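Tudinard tries two grippers in sim before buying real ones

TRAMVILLE, Jan 1, 2021 - Kitchen robot outfit Tudinard has put two gripper setups through a side-by-side trial in simulation, and the early word is that the cheaper one holds up fine. Mostly.

The tests pitted the stock two-finger gripper against a softer-tipped version from Jindora, a small supplier in Sutherland. Same arm, same controller, same wood-walled kitchen model. Each gripper got 500 runs per task. Tasks were reaching over a plate, picking food out of a bowl, and setting it down again without knocking anything over.

"We wanted numbers before we spent money," said Zainab Tamuno, who ran the trial. "Last time we did it the other way round. Not doing that again."

Full results due later. What's out so far: both grippers did well on the plate task. The bowl was harder. Items lean on each other, the rim gets in the way, and a bad approach angle means the fingers hit the side before they get to the food. Jindora's tips slipped less but took longer to close. Tamuno would not give exact rates until a second controler has been run through the same set.

Camera placement turned out to matter more than planned. With one fixed view the arm blocks its own target a lot of the time, so the team went to 3 views and reran the lot. That ate up most of August.

Renders from the simulated kitchen, with the arm over the plate and over the bowl:

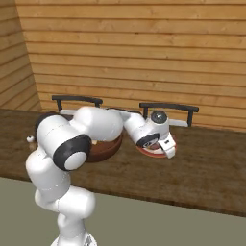
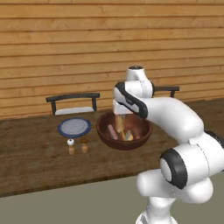 Sarmīte Lepik, who handles the controller side, said the next round will swap out the motion planner and leave the grippers alone. She has logged 1789 failed grasps so far and wants them sorted by cause before anybody touches hardware. A lot look like timing, she said. Fingers closing a hair early, arm still moving.

"Could be my code," Lepik said. "Could be the physics settings. Food in a simulator is weird stuff, it bounces when it shouldnt."

Real-world testing is planned for a bench in Tudinard's Tramville shop, with one arm to start. No date yet. Jindora has agreed to lend a set of tips for it, and Tudinard says it will post the failure log along with the final numbers.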